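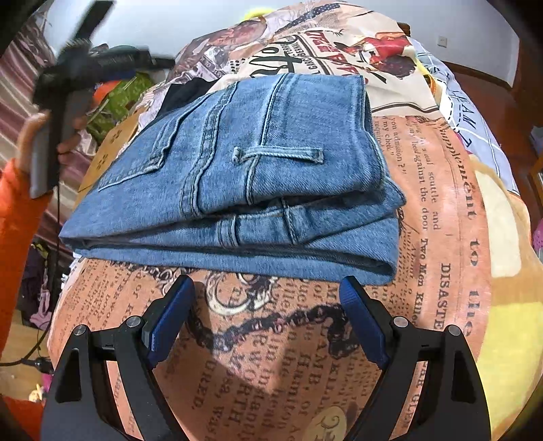 Page last changed: July

The Denim Drawer – folding jeans on the newspaper-print spread

Welcome to the laundry corner of the Mackay house pages! I have been wearing, washing, mending and folding blue jeans for most of my life and I still get a kick out of a freshly folded pair. So this page is all about that: old denim, good seams, and the bed I do all my folding on. If you came over from the quilt pages or the button jar pages, hello again, and there is nothing to sew on this one.

About the spread first, since people write to me about it more than about anything else. It's an orange-brown print covered in newspaper-style lettering, and you could read it for an hour and not get to the end of a single story. "Two Men Killed" is the line that everybody spots. My own favorite bits are smaller, like "scuttle and" or "my cheek" – I would love to know what happened to that cheek! The lettering runs sideways and upside down as well as the right way up, so whichever side of the bed you stand on there is something to read while you match up your hems. There's a drooping chain printed on it too, and some pale rings.

The spread is the Rotach pattern from a little shop called Skondier, which had a whole wall of these old-timey prints. They also had one with maps and one with seed packets, and I stood there so long choosing that my parking ran out. I still think about the seed packets. If anybody has one in a drawer and is tired of it, you know where to find me.

The jeans on top are medium to light blue, and the fading is what I love. Look along the stitched edges where the color has gone pale. You can't hurry that kind of thing and have it look right, in my opinion, though I know plenty of people try with sandpaper. The double stitching on the back pocket is a treat as well, and so is the big seam curving down toward the front fold. One end of the long belt loop has frayed pale threads. I like a bit of fray, and I leave it alone until a loop starts to let go, and then it gets a bar of zigzag in whatever thread is on the machine.

How I fold, for those who asked:

Zip up and button up. Lay the jeans on their front and smooth them from the waist down with the flat of your hand. One leg over the other, pockets out. Tuck in the point at the seat if it bothers you (it bothers me some days and other days it doesn't). Hem up to just under the waistband, then fold again in half or in thirds. Half for the shelf, thirds for the drawer. Heavy denim will fight you on the last fold, and you end up with a fat stack that slopes to one side, and that's fine! Put it under something heavy overnight if you want it flat.

My drawer holds 12 pairs in thirds, standing up on their folds like books. It used to hold 16 before I gave up on the thin stretchy kind. With the books method you can see every pair at once and you don't have to dig, which was the whole trouble with the old way, when the pair I wanted was always at the bottom.

A word about washing. Inside out, cold water, short spin, and then over the line by the hems. I wash mine after five wears or when they need it, whichever comes first. For marks I dab on a little Rostodent with an old toothbrush, rinse, and go again. It smells like a dentist's waiting room but the smell goes off on the line. Try it on the inside of a cuff first, please – I can't speak for your jeans, only for mine. 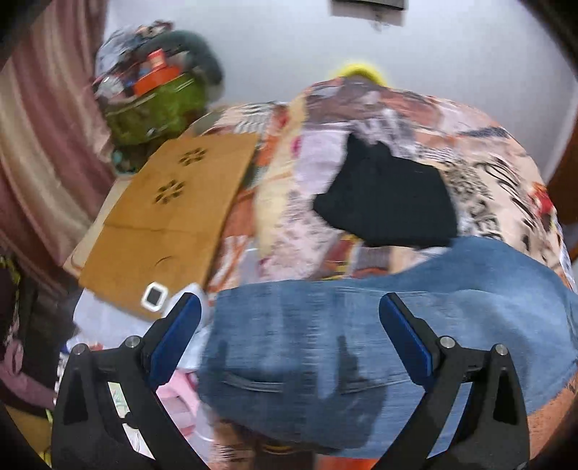
Does a pair of jeans have to be ironed before it is folded?
Not in this house. If you smooth the legs with your hands while you fold, most of the wrinkles settle down by themselves, and the rest go away after ten minutes of wearing. Iron the hems if they have curled, on the inside, and leave the seams alone.

Jeans and something black, out on the bed at the same time. I fold dark things and denim in the same session but I wash them apart, at least until the denim has been through the machine a good few times. New indigo gets on everything. I once had a set of pillowcases go the color of a rain cloud, and I kept them, and I kind of like them now.

The mustard-brown panel on the left looks good with all that blue, doesn't it? Mustard and denim is one of my favorite pairs of colors. If I ever repaint the hall, that's what it'll be, with a pale wall above it so it doesn't get too heavy.

I fold on the bed because it is the biggest flat thing we own. The kitchen table would do, but then it has to be wiped first, and somebody always wants to eat at it. If your bed is low, kneel on a cushion, your back will thank you.

The counter at the bottom of the denim pages went past 2,000 visits this month and I am tickled pink. Thank you for all the notes about pockets! The next page will be jackets, as soon as I've sorted out which ones still have all their buttons.

Back to the laundry corner
On to the button jar
Mending pages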